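Ticket 2000: Hand-held gripper, Milholm bench
Status: open, waiting on parts
Opened by: Arif Sembiring
Priority: medium (was low, then I tried to use it)

Symptom
Gripper closes, says it has closed, and lets go of anything smooth. Logged as "software" by whoever had it before me. Everything is software until you turn it over.

Log

09:10 Restarted the Akura logger. No change, but it's the first thing support will ask.

09:25 Ran the open/close routine 54 times with nothing in the jaws. Reported width steady throughout. Encoder is fine. Apologies to the encoder.

10:05 Checked the linkage for play. Left pivot has a trace, right has none. Wattimena's sheet allows more than that, so left it alone.

10:40 Looked at the pads. Fibres coming away along the edges on both sides. Previous note in this ticket says "pads OK, replaced June". It doesn't say which June.

11:15 Trimmed the worst strands on a spare set to see if that helps. Spare set scored 8 drops in 94 lifts on the block. Better than I feared, worse than the spec. Put the original pads back on for the photo, untrimmed.

11:50 Finger screws nipped up. None were loose, which is almost disappointing.
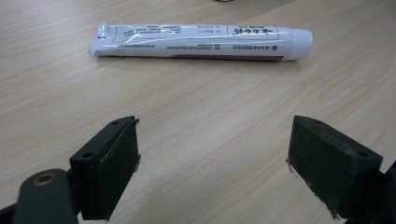 Original pads, jaws open, tube on the bench. Stray fibres show best on the right-hand finger.

12:20 Netent have replied. They suggest restarting the logger.

13:00 Sent them the 09:10 entry. Asked again for two pads and the right glue, as the last lot went on with something that smells of model aeroplanes.

Next steps
- Fit new pads when they turn up, both sides together
- Repeat the 94 lifts, then try tubes
- Change category from "software" to "wear" (I don't have permission, can someone with admin do it)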